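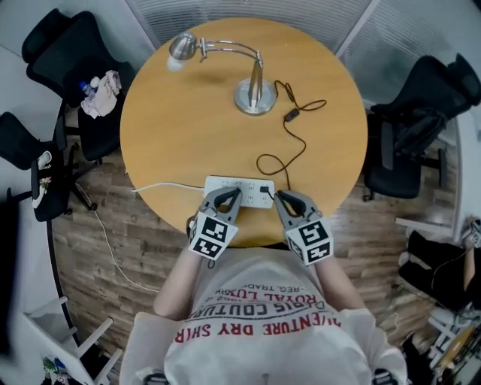

Daranee Limsakul wrote in after the May session to say that the lamp was never the problem in her office, it was the strip, and could I please start there this time. So I start there.

Desk power, short version. Talk for the Dotholm office group, 2020-12-21.

Opening point. Most people plug in first and place things second. Do it the other way. Put the lamp where you want the light, then see where the cord wants to go.

Ask the room: who has a power strip on top of the table right now? Wait for hands.

Strip on the table. Good for people who plug and unplug all day. Bad for elbows. Keep it near one edge and run its cable off the closest side, away from the chairs. Casters and cords don't mix.

Slack. Lamp cords are usually longer than the table needs. Loop the extra loosely and use one soft tie. Don't wind it around the base. Keep the inline switch where a hand can find it.

Pause here for the Kaewsai story (keep it under 90 seconds). 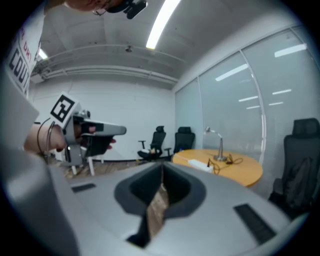 Meeting room, ceiling tube on.

Ceiling light. A tube overhead lights the whole room evenly, and people ask why they'd want a desk lamp too. Answer: reading small print, and late afternoons. Patricio Durán will probably bring up glare. Tell him to turn the head of the lamp toward the wall and try again.

Round tables. No back edge, so no obvious place to hide a cord. Pick the side where nobody sits and stay with it.

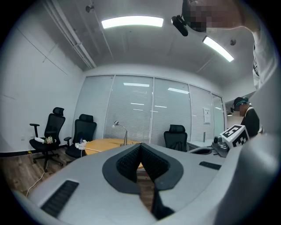

Chairs come next. Before anyone moves a table, roll the chairs back and clear the seats. Bags, cloths, bottles, all of it goes somewhere else first. Then unplug, then lift. Two people for a round top.

Handout is 56 copies, with Puspita Pillai at the door. Questions, then break.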